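The Onion Question

I moved to Kirkosville in March with 47 boxes, and the one marked KITCHEN – OPEN FIRST was the last one I found. It was under the box marked CABLES, which I have now carried through four apartments and have yet to open in any of them. For nine days I owned one fork and a bread knife. I ate a lot of things that could be eaten with one fork.

The new kitchen is small. The listing called it "efficient," and I suppose it is, in that you can burn your elbow on the stove while rinsing a glass. There is one drawer wide enough for silverware and one that opens only if the oven door is closed. The pantry is a closet that also holds the water heater, so everything in it is stored at the temperature of a mild fever. Chocolate did not do well in there. Potatoes did too well. I went in for rice one night and found them reaching for me.

So I started reading about vegetable storage, which is how I know I'm over forty. There is a great deal of it online. The recipe site I use, Nilau, has a post on keeping onions that runs to 3000 words and has 809 comments under it, most of them angry. One camp hangs them in pantyhose with a knot between each onion. Another wraps them singly in newspaper, and gets asked by the first camp where exactly they are finding newspaper. A man with a root cellar shows up every few comments to mention the root cellar.

What they agree on is cool, dark and dry, with some air moving, and away from the potatoes. My apartment has cool (the bathroom), dark (the closet, see above) and dry (the top of the refrigerator, also warm). It does not have all of them in one spot. I tried a wire basket on the bathroom shelf for a week. Guests had questions. I tried the bottom of the coat closet, and then wore a coat to dinner at a nice restaurant and spent the evening wondering what smelled like soup.

I did look at buying something. Negri makes a ceramic onion keeper with holes in the side and a lid shaped like an onion, in case you forget. It costs more than I have spent on onions in my adult life. Risia has a stacking rack that is perfectly sensible and two inches too wide for any wall I own. I measured three times, hoping the wall would come around.

For now the onions live in the spare room, with the window open a crack, and I've stopped buying them by the sack. Four pounds at a time is a lot for one person, whatever the price per pound is trying to tell you. I get a couple at a time, the dark red ones, and they go into a salad or a pan before they have time to develop plans. The potatoes have been moved to the hall, where they can think about what they did. The cables are still in their box.

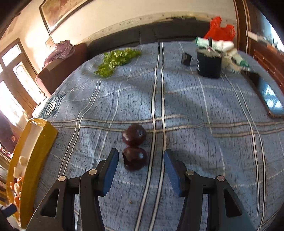 Plaid, I've decided, is the right pattern for a person who cooks. I have owned plain white cloths and each of them was a diary. A blue-grey one with flecks in it and stripes going every which way will take crumbs, onion skin and the odd drip of coffee and give nothing back, and two dark red onions look rather grand on it, like something a Dutch painter would have fussed over for a month. Mine would need ironing first, and the iron is in one of the boxes I haven't gotten to. I'm making the pickled ones tonight, with vinegar and too much sugar, and if they come out I'll put the recipe up next time.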